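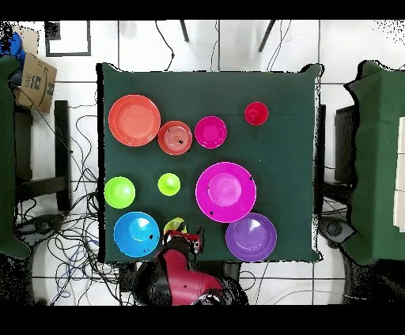
Vajilla de plástico sobre el mantel verde.

Asociación de Vecinos de Junolside
Acta de la reunión ordinaria, noviembre de 2018

Preside: Liya Bogale. Toma nota: Henok Degefa, por tercera vez consecutiva y bajo protesta, que pide que conste.

1. Acta anterior

Se lee el acta de octubre. La vecina del portal 14 objeta que ella no dijo que el concierto de gaitas fuera «insoportable», sino «largo». Se corrige. El vecino de enfrente manifiesta que él sí lo dijo y que nadie lo recogió. Se añade. El acta queda aprobada con las dos opiniones.

2. Cena de invierno

Se trata el asunto por el que había venido casi todo el mundo. La presidenta recuerda que el salón de Merkano está reservado y que la señal, 200 euros, no se devuelve, dato que anima mucho a ponerse de acuerdo.

Menú. Hay dos propuestas: guiso de lentejas o cocido. Tras un debate en el que se invocan tres abuelas distintas, se somete a votación y sale el guiso. Los partidarios del cocido anuncian que asistirán de todos modos y que repetirán, para poder quejarse con fundamento.

Vajilla. El año pasado se utilizaron platos desechables y los del guiso se doblaron antes de llegar a las mesas. Se acuerda usar plástico duro, del que se lava y se guarda. Se discute si conviene que sea todo del mismo color. La presidenta opina que no, y que quien quiera uniformidad puede traerla de su casa. Queda pendiente decidir quién friega. Se produce un silencio que el secretario considera el más largo del ejercicio.

Manteles. Verde oscuro, por lo de las manchas. Aprobado sin discusión, cosa que desconcierta a los presentes.

Música. Se descartan las gaitas.

3. Cuentas

El saldo es de 2000 euros justos. La cifra despierta más sospechas que cualquier otra y se piden explicaciones. Henok Degefa muestra el extracto del banco y los recibos, incluido uno de 59 euros de la ferretería Ayele por «material diverso». Preguntado por el material diverso, aclara que se trata de la cerradura nueva del tablón de anuncios, dos juegos de llaves y una bombilla. Uno de los juegos de llaves no aparece. Se ruega a quien lo tenga que lo deje en el buzón de la asociación — cuya llave, por cierto, estaba en ese mismo juego.

4. Farola de la calle Rullow

Sigue fundida. El ayuntamiento contestó por escrito que la incidencia figura como resuelta. Liya Bogale respondió adjuntando una fotografía completamente negra, hecha de noche al pie de la farola. No ha habido réplica. Se acuerda insistir, y que mientras tanto los perros se paseen por la otra acera.

5. Turnos del huerto

Los calabacines de septiembre han generado rencores. La familia del segundo sostiene que le tocaban a ella; la del cuarto admite haberlos recogido, pero alega que ya medían como un remo y que alguien tenía que actuar. Se acuerda colgar en la puerta del cobertizo una hoja con los turnos y un bolígrafo atado con cuerda. Un asistente pide que la cuerda sea corta.

6. Ruegos y preguntas

Se ruega no dejar muebles en el rellano «de manera provisional». El aparador lleva allí desde la primavera y ya tiene un tapete encima.

Se pregunta si las reuniones podrían durar menos. La pregunta da lugar a un debate de veinte minutos y se traslada al orden del día de la próxima.

El vecino de enfrente pregunta por las gaitas. Se le remite al punto 2.

Tareas que quedan asignadas:
Confirmar el salón con Merkano: Liya Bogale.
Reunir los platos y los manteles: la familia del segundo.
Comprar las lentejas: la familia del cuarto, que no podrá traer calabacines en su lugar.
Segunda carta por la farola: Henok Degefa.
Fregar: vacante.

Se levanta la sesión cuando el conserje apaga la luz del pasillo.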